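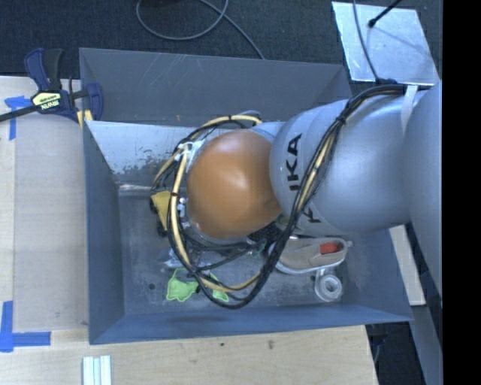
Plirnell Street Name Spellings

Plirnell is a list of street names and the different ways people have written them on letters, tax rolls and shop signs. It has 388 entries. Each entry gives one standard spelling and the variants found for it.

Files

names.csv – one row per street, with an ID, the standard spelling and the district
variants.csv – one row per variant, linked to names.csv by ID
sources.txt – short titles of the printed directories used

Both CSV files are UTF-8 with a header row. Accents are kept as written in the source, so Echeverría and Echeverria are separate variants of the same street. Do not strip them before matching.

Known problems

Abbreviations are uneven. Some directories write "St." and others leave it out. In 18 entries the district is blank. Streets that were renamed have a row for each name, and the old one has "former" in the status column.

Changes in version 2

Duplicate IDs removed. The Skulo district is now split into north and south. The column "alt" was renamed "variant", so older scripts will need a small edit.

Contact

Send corrections to Soledad Acuña with the row ID and the source page. Last updated 11 May 2026.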